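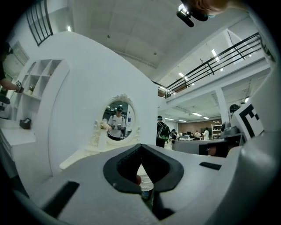 Gratelgate Repair and Reuse Program
Second progress report to the Bunnag Fund
Submitted 2 December 2025
Prepared by Frida Eyvindsson, program manager

1. Period covered

This report covers the work carried out under the grant from April to the end of November. It follows the headings agreed in the grant letter. Spending is reported in the separate financial statement, and only the two budget changes that need the Fund's approval are discussed in this text.

2. Repair sessions

The grant agreement calls for regular public repair sessions at Gratelgate and at the smaller site in Derari. Sessions at Gratelgate were held as planned. The Derari sessions began five weeks late while the landlord replaced the electrical panel, and the missed dates were added to the fall schedule.

Over the period, residents brought in roughly 700 household items. Lamps, toasters, vacuum cleaners and kitchen chairs made up most of the total. Of the items accepted for repair, 89 percent were returned to their owners in working order. The remainder were taken apart for usable parts or sent for recycling with the owner's consent. Items refused at the desk, mainly microwave ovens and anything with a damaged lithium battery, are not included in these figures.

Demand for textile repair was higher than expected. The original plan set aside one table for sewing. From the summer on, a second table was needed at most Gratelgate sessions, and the waiting time for zipper replacement still reached three weeks in October. We propose to address this in the next period (see section 6).

3. Training

The training course was led by Ketill Bech, with the electrical safety unit taught by Vasylyna Boiko. The target for the year was 20 people completing the full course. By the end of November, 21 had done so. Two others completed the classroom units but have not yet taken the practical test, which is offered again in the new year.

The electrical safety unit was rewritten after the first group. Participants reported that the section on test equipment moved too quickly and that the handout used terms that had not been explained. The new version spends a full evening on the insulation tester and uses a shorter handout. Results on the practical test improved in the second group, although the groups are small and we would not draw a firm conclusion from this.

Most of those who completed the course now help at sessions at least once a month. Four have told us that they intend to help only in Derari, where evening hours suit them better.

4. Parts library

The parts library opened to the public in July. It lends tools and gives out salvaged parts such as switches, cord sets, hinges and casters. The catalog was set up by Eyvindur Zoëga using Cakine, the inventory software named in the application.

Progress on the catalog is behind schedule. Small hardware has been entered by the box, and this has proved to be of little use to borrowers looking for a given size. Re-entering it by type is slow work and is expected to continue through the winter. Tool lending has gone well – late returns have been few, and only one item, a heat gun, has been written off.

5. Difficulties and changes

Storage remains the main difficulty. Items waiting for parts take up shelf space for weeks at a time, and some owners do not respond when told that their item is ready. A written collection rule has been in place since September: items not picked up within 60 days of the second notice become the property of the program. The rule is printed on the intake form in plain language.

The transport line in the budget was underspent after a local carrier agreed to move goods between the two sites on its regular route. The purchase of tools was overspent by a smaller amount, owing to the need for a second sewing machine and a replacement bench grinder. We ask the Fund to approve the transfer of the transport balance to the tools line.

Bjartur Egilsson, who had coordinated the Derari site, moved to other duties in October. His work is being covered by the program manager until the post is filled. Applications close in January.

6. Plans for the next period

The program will hold a separate textile evening at Gratelgate twice a month, starting in February. A third training group will begin in the spring, with places held for Derari residents. The small hardware section of the catalog is to be completed before that group starts – the trainees will rely on it for their practical work.

We also ask the Fund to confirm whether the unspent part of the outreach line may be carried forward. A reply before the end of January would allow the printed schedule for both sites to be ordered on time.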